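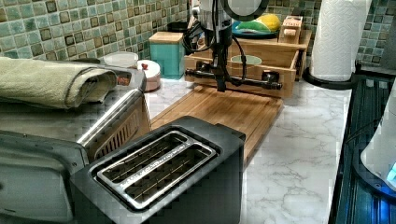
**Slack-aware grasp planning** (also written SAGP, and called the Drindura method after the project that produced it) is a method for teaching a robot arm to work on a crowded kitchen counter. It treats the free space around an object as part of the grasp, and picks the approach with the most room for error. The method was developed for home kitchens, where appliances and storage compete for the same few feet of counter. In a typical layout, a cutting board lies directly behind a two-slot toaster, with a toaster oven on one side and a stove on the other, and an overhead arm has to bring its gripper down over the far end of the board with a wooden organizer box close behind it. Earlier planners tended to handle such a spot badly, either refusing the reach or taking a path that left no margin at the back.

The method was first described in a technical report dated May 21, 2024. It has since been used in several follow-up studies, most of them on putting away dishes and moving small containers.

## Background

Most grasp planners score a grasp by how well the fingers will hold the object. Collision checking is done as a separate step, and it gives a yes or no answer. A path that clears a bowl by the width of a coin passes the check in the same way as a path that clears it by a hand's width.

This works well in a factory cell, where the position of every part is known. It works less well in a kitchen. Camera estimates of shiny metal, glass and glazed dishes are often off by a small amount, and soft items such as towels do not keep their shape. A path that is safe on paper can end with the gripper touching something it was supposed to miss.

One common answer is to grow every obstacle by a fixed margin. On a crowded counter this closes off many of the places where a person would reach without thinking. The Drindura project began as an attempt to find a middle course between the two.

## Method

### Slack map

The planner starts with a depth image of the counter and divides the space above it into small cells. Each cell is given a value called *slack*, the distance to the nearest surface minus the expected error of the camera for that surface. Matte surfaces have a low expected error. Brushed steel, chrome and black glass have a high one, so the cells near them get less slack even when they are the same distance away.

Slack can be negative. A cell with negative slack is not closed to the planner, but it carries a high cost and can only be crossed at low speed.

### Grasp scoring

Candidate grasps are produced by a separate network, named Clustex, which groups nearby grasps that would use the same approach direction. Grouping keeps the planner from spending its time on many near copies of one grasp. Each group is then scored on two terms:

- **Hold score** - how likely the fingers are to keep the object once closed.
- **Approach slack** - the lowest slack value met anywhere along the path of the gripper, including its outer fittings and any cables that hang near it.

The two terms are multiplied. A grasp with a very good hold and a poor approach will usually lose to one that is fair on both.

Taking the lowest value along the path, instead of the average, was a choice made early in the project. With the average, the planner would accept one very tight spot if the rest of the path was open. Most contacts in the first tests came from exactly this kind of path.

### Execution

During the motion the arm slows down as slack drops. If a new depth image shows that the slack on the rest of the path has fallen below a set limit, the arm stops, backs up along the path it has already covered, and plans again. It does not try to correct the path in place. The authors of the report note that this makes the robot slower than it could be, and that they preferred it because the path already covered is known to be clear.

## Training data

The network and the error model were trained on the Zakham set, a collection of 1613 demonstrations recorded on kitchen counters. In each one, an operator guided the arm by remote control to pick up, move or set down an object. Small appliances, cutting boards, canisters, bowls and plates all appear in the set, and they were left in ordinary positions between recordings.

Operators were asked to work at their own pace and were not told to avoid contact at any cost. Light touches were kept in the data and labeled. Demonstrations in which an object was knocked over were also kept, but they were used only to train the error model.

## Results

The main test used a counter layout that does not appear in the training set. Each planner was given 90 trials, with the same start positions and the same target objects. The baseline, a planner with fixed margins around every obstacle, completed 60 of them. Slack-aware planning completed 15 more.

Most of the gain came from targets near the back of the counter, where objects stand close to the wall. The fixed-margin planner often found no path to these at all. In the open middle of the counter the two planners performed nearly the same, and the baseline was faster.

A second test removed the surface term, so that every material was given the same expected error. The planner then made more contacts with metal housings and oven handles, while its results around wood and painted ceramic did not change much. The report takes this as a sign that the error model matters as much as the scoring rule.

## Variants

**Escobar** is a version of the method for arms with two grippers on a shared bar. A wide bar makes the approach harder, as one end may be over open counter while the other is close to an appliance. Escobar computes slack for each end on its own and allows the bar to turn during the descent. It needs more computing time per plan and is rarely used where a single gripper would do.

A lighter variant leaves out the stop-and-retreat step and is meant for simulation only.

## Limitations

The slack map is built from what the camera can see. Space hidden behind a tall object is treated as full, so the planner will not reach behind an upright paper towel roll or a large canister unless a second camera covers that side. Moving the blocking object first is outside the scope of the method.

Soft items remain a problem. A folded towel is treated as a rigid shape, and a gripper passing close to one may catch a loose edge that the depth image did not pick up. Clear glass and clear plastic are often missed by the depth camera and have to be handled by a separate detector.

The error model is also tied to the camera it was trained with. Changing the camera, or moving it by more than a small distance, calls for a new calibration with fresh recordings.

## See also

- Motion planning
- Grasp synthesis
- Learning from demonstration
- Collision detection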